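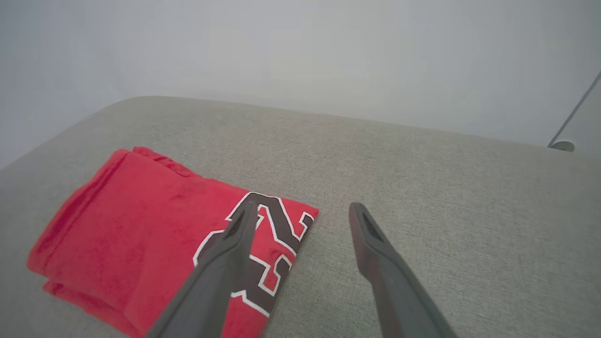 Fig. 1. Wrist camera view: folded red garment on gray upholstery, one finger over the printed number.

Clakbridge Shared Workshop, Evening Course "Build a Small Arm"
Handout 8: Picking up cloth
25/08/2022

What you need before this session

Your arm should already be assembled and calibrated (Handouts 5 and 6). The Vorkska gripper should open and close fully from the keyboard. If it makes a clicking noise near the closed position, please read again the part about the servo horn in Handout 6.

1. Why cloth is a different task

With the wooden blocks we could command one position and the fingers stopped by themselves against the block. Cloth does not stop the fingers. It moves away, or it becomes flat under them. For this reason we do not use the "close until contact" routine from April. We use a fixed closing distance and we look at the camera.

2. Reading the wrist view

In Fig. 1 the left fingertip is over the garment and the right fingertip is over the bare upholstery, to the right of it. The edge of the bundle lies between them. This is the starting position that I want from you. If both tips are over the cloth, the gripper will usually take only the top layer, and the bundle opens when you lift.

Notice also the printed number. It has a white outline on red, so it gives strong edges in the picture. The edge detector in the Penrose script likes these edges very much and can take the outline for the border of the garment. Use the color mask first and the edge detector second.

3. Procedure

Place the folded item on a soft surface. Move the arm to the pose "above".
Set the speed limit to 200 steps per second. Do not go higher in this session.
Turn the wrist until the line between the fingertips crosses the edge of the fold. An angle of 90 degrees to the edge is the best.
Go down slowly. Stop when the lower fingertip begins to press the cushion.
Close, wait two seconds, lift.
Write the result in your log, also when it fails.

4. Common mistakes

The camera cable is too short and pulls the wrist at the end of the turn. Leave a loop of cable behind the second joint.
The cushion is pressed too deep. Then the motor current rises and the driver switches off. Restart the driver and begin from "above".

5. Homework

Repeat the pick with a towel and with one item that has no print. Bring both logs on the Zotitano memory card next Thursday.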